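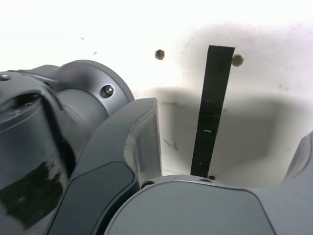

Home Explore Threads Saved Log in

2019-10-03
by barasa_bench

Notes on the white surfaces in the back room at Clilgate. Mostly tabletop, some wall. Posting in pieces as I get through my notebook.

Wall first. It's plaster, painted white. Two rusty bolts stick out of it with a long black vertical strip hanging between them. The bolts predate me and I have no drawing that shows what they held.

I tried to back one out in August. Penetrating oil, overnight, then a six-point socket. It moved an eighth of a turn and the plaster started to crack around the shank, so I stopped.

Options for a seized bolt in old plaster: cut it flush and seal the stub, or core it out and patch. Coring gives a better surface. Cutting takes ten minutes and makes much less dust.

If you cut flush, seal the steel before you paint. Water-based white over bare rust will bleed orange, and a second coat of the same paint just bleeds later. Shellac primer or an oil-based metal primer, then the topcoat.

The filler I have on the shelf is Rinari, the medium grade. It shrinks more than the tub says. Fill proud, leave overnight, sand back, fill again. I have not found a way to do it in one pass.

Sheen matters on this wall. The upper part gets enough light that it goes close to pure white in photos and you lose all the detail there. Semi-gloss would be worse. Flat paint only, and accept that it marks.

OK, tabletop.

White, matte, rectangular. Marks currently on it: faint scuffs, dark specks, small holes, and streaks that look like pencil. Each of these wants a different treatment, and using the wrong one costs you the finish.

Pencil: white vinyl eraser, light pressure, brush off the crumbs. Do this before any liquid. Graphite plus solvent makes a gray smear wider than the original line.

Scuffs: damp microfiber and dish soap first. Melamine foam works but it is an abrasive, and on a matte surface it leaves a patch with a slightly different sheen that shows at a low angle. I use it near the edges only.

Specks: check with a fingernail. Raised means something stuck on, so plastic scraper. Flush means it's in the surface, so leave it. I spent most of an afternoon on a flush one before writing that rule down.

Holes: I leave the ones that might get used again. The rest get white wax filler, pressed in warm and leveled with a plastic card. Wax can be dug out later. Hard filler can't, at least without a drill.

Next, the black markings.
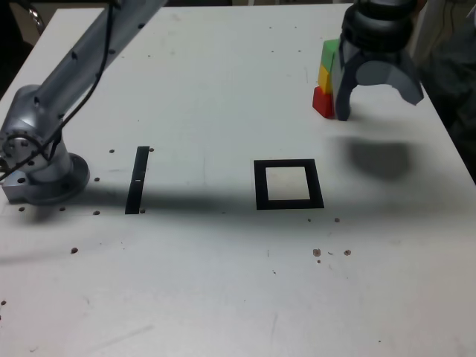 Matte white is a poor surface for tape. Adhesion is lower than on gloss, and the corners lift before anything else does. For a closed square the corners are where all the trouble is.

Overlap or butt joint? I used to overlap. It's faster, but you get a double thickness at each corner, and anything slid across the table catches on it. Butt joints now, cut with both layers in place and the offcuts pulled out.

Better still is a miter. Lay both strips long, cut the diagonal through both with a fresh blade and a steel rule, lift the waste. Cut lightly. Pressing hard goes through to the table and then you have a line to fill.

Tape stock is Weko matte black, 50 mm, slit down when I need it narrower. Gloss black throws reflections that make the edge hard to read. Matte is fine under every light in the room.

Checking a square: measure both diagonals. If they agree and opposite sides agree, you're done. Judging by eye from a chair doesn't work. From any seated position a true square looks slightly trapezoidal.

Same for a single strip. Even a small tilt looks deliberate once there's a square next to it. Take it off and relay it while the adhesive is fresh. After a week it leaves residue.

Residue: citrus remover on the cloth, never on the table. Wait, wipe, then soap and water, then dry. Retaping over leftover citrus oil gets you 16 hours of adhesion at best. I timed it.

Blocks. Green on yellow on red, red at the bottom. Painted blocks can transfer color to white surfaces when they're dragged, red worst in my experience. Lift them. If there's already a streak, soap first, eraser second.

A stack with each block a little offset stays up fine as long as the combined center of mass of everything above a joint is inside the face below it. Small offsets are harmless. They do add up if they all go the same direction.

Shadows: if you're inspecting the surface, move the lamp and look twice. A soft gray shadow hides scuffs completely. I signed off on this table once with the light coming from one side and found 11 more marks the next day.

Cleaning order, for whoever inherits the notebook: dry brush, eraser, soap, solvent spots, rinse wipe, dry. Tape goes on last.

Still open: what to do with the wall bolts. Leaning toward cutting flush. Will add to this thread when the metal primer arrives.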